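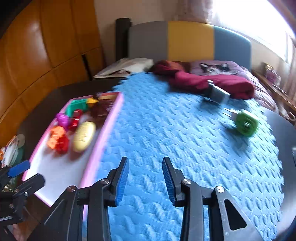 Children's Bedroom Play Area: Photo Gallery

This gallery accompanies the Home Play Spaces pages of the Mivine Family Resource Center. It presents a bedroom in which the floor beside the bed serves as the main place for play. The pages are intended for parents, grandparents and home child care providers who do not have a separate playroom and who wish to arrange one room for both sleep and play.

The gallery was prepared by Thulani Van Wyk, Home Environments Coordinator, and was last updated on August 2, 2022. Families enrolled in the Brada lending program may borrow floor mats, trays and sorted toy sets for up to 70 days. Items may be renewed once, provided that no other household has requested them.

The Floor and the Bed

A blue foam mat with a raised wave texture covers the center of a dark wooden floor and reaches back to the bed. The bed has an upholstered headboard in gray, mustard yellow and slate blue panels, and a pink pillow printed with a cat's face.

A mat placed in this position gives a child a clear area in which to sit and build. Families are advised to measure the open floor before requesting a mat and to allow for the full swing of the bedroom door.

The Toy Tray

Small pieces are grouped in a white tray with a pink rim. Among them are a green block, a yellow star-shaped piece, a purple bunch resembling grapes and a red piece shaped like a raspberry. A flat picture card or booklet lies at the back.

Trays with a low edge are recommended for mixed sets. A child can see the contents without emptying them onto the floor, and the tray can be carried to a shelf at the end of the day. The lending program supplies trays in 2 sizes; the larger is suitable for most shelves.

Toys on the Mat

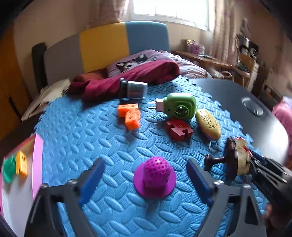

Purple dimpled dome toy on the foam mat, with orange snap-together cubes, a green toy shaped like a small camera and a red block with jigsaw-shaped cutouts.

Building pieces such as the orange cubes are best stored as a single set. Single-piece toys may share a container. When returning a borrowed set, please check the contents against the card supplied with it and report any missing pieces at the desk. No fee is charged for the first missing piece.

Mats should be wiped with a damp cloth and laid flat until dry before they are returned.

Related Galleries

Urio Room: Shared Bedrooms
Puvley Room: Reading Corners
Storage for Small Apartments (new in September)

Requests for printed copies of this gallery should quote reference number 594.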